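Home | Notebook | Materials | People | Log in

February, bench notes, glue trials

Picked up the Hladun starch paste again. Last batch went sour in the jar, so I made a small one: 2 parts wheat starch to 9 parts water, cooked slow, strained twice. Elie Farah wants a paste that will hold book cloth to board and still lift with damp blotter.
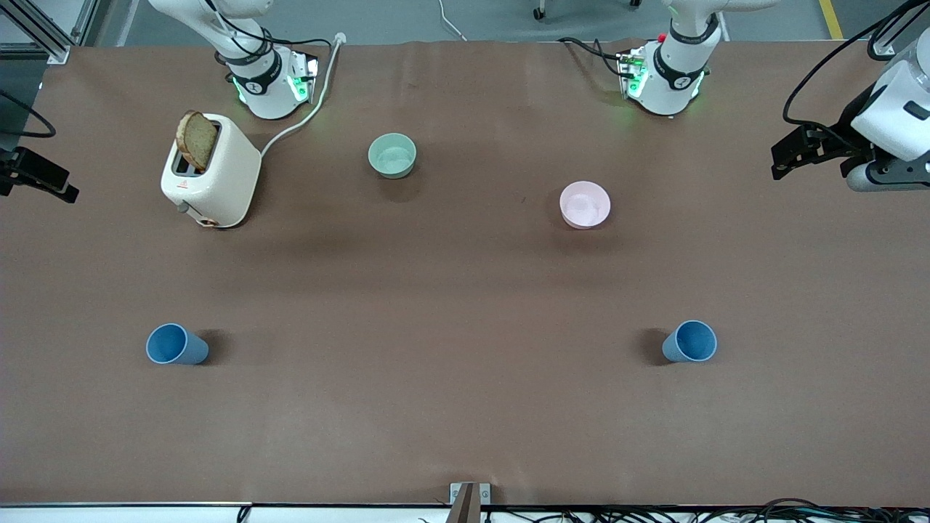
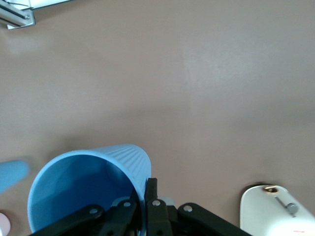
Greko board took the paste well. Slight warp toward the cloth side after pressing, less on the pieces cut with the grain running head to tail. Privo board drank it up and needed a second coat. I don't want to use Privo for the covers unless Milagros finds the denser sheet.

Lift test: blotter on for 2 hours under glass. Greko samples peeled clean except one corner. Privo tore. Didn't try the Elitz cloth, the roll is still at the binder's.

We have some 2,000 labels to mount after the covers, so whatever we pick has to keep overnight. Try a thinner mix next, and put the jar in the fridge this time.

Milagros Tolentino has the grain direction chart. Ask for it back.

Questions about these notes: ask Elie at the bindery bench | Copyright the authors | Back to top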